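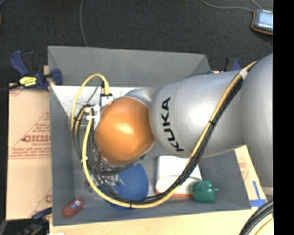 What is Wilma Martens best known for?
Large relief paintings in wax and plaster on salvaged doors, most of them made in Gendesgate and grouped under the title Grurkico.

Wilma Martens is a painter and relief maker. Trained as a sign painter, then two years of evening classes in fresco, no degree. Works mainly in Gendesgate. Her pieces hang flat on the wall but stand out from it by as much as 9 inches, and critics have never settled on whether to file them under painting or sculpture. She says painting.

Early work

First pictures were small street views in oil, sold from a frame shop. Few survive. Martens painted over a good many of them when money for canvas ran short, and at least one later relief has a street view underneath, visible along the left edge where the plaster was left thin. The frame shop closed. She kept the back room as a studio and stayed there until the roof went.

A first solo show at the Gachanja gallery had 6 works, all gray, all untitled. Poorly attended. The painter Orhun Öztürkmen bought one and lent it out so often that it is still the most widely seen piece from the period.

Grurkico

The main body of work. The name comes from a word stenciled on the back of the first door she used, meaning unknown. Each piece starts with an interior door, laid flat on trestles. Hinges stay on, handles come off. Plaster goes down in thin coats, is scored with a comb while soft, and then gets colored wax, pushed in with the heel of the hand. Some have a second, smaller panel set into the first — usually a cupboard front or a drawer bottom.

Color is narrow. Chalk white, brown, a dull green she mixes herself. Red shows up only in the late ones and mostly at the corners.

The inventory put together by Ayten Aksoy lists 267 works in the series, including fragments and two doors that were prepared but never painted. Numbering follows the order in which the doors were found, not the order of finishing, so Grurkico 40 is later than Grurkico 112. This has caused mistakes in a number of catalogs.

Futura commission

The largest single work, made for the lobby of the Futura theater. Eleven doors joined side by side, weighing 900 pounds with the steel backing. Taner Kocabaş designed the hanging system. Installed in June, taken down when the lobby was rebuilt, put back on the opposite wall, where it gets less daylight. Martens objected to the move in writing. The surface has darkened a little since then — wax does this out of the light — and a cleaning was proposed but has not been done.

Reception

Mixed at first. Early reviews complained about the weight and the smell of the wax. Mohammed-Awal Atinga's essay "The Door Stays Shut" changed the tone, arguing that the reliefs should be read from the side, walking past, the way a person passes a row of rooms. Most later writing starts from his essay, either agreeing or picking at it. Aksoy thinks he overstates the case and that the front veiw matters more in the small works, where the comb marks are finer.

Technique and condition

Plaster on wood is a poor match. The wood moves, the plaster doesn't. Hairline cracks are present in nearly all the early pieces, and Martens accepts them. From the middle of the series on she glued open-weave cloth to the door first, which helped alot. Works with the cloth layer are marked with a small T on the reverse. Owners are asked not to hang them over radiators.

See also: relief painting, encaustic, found object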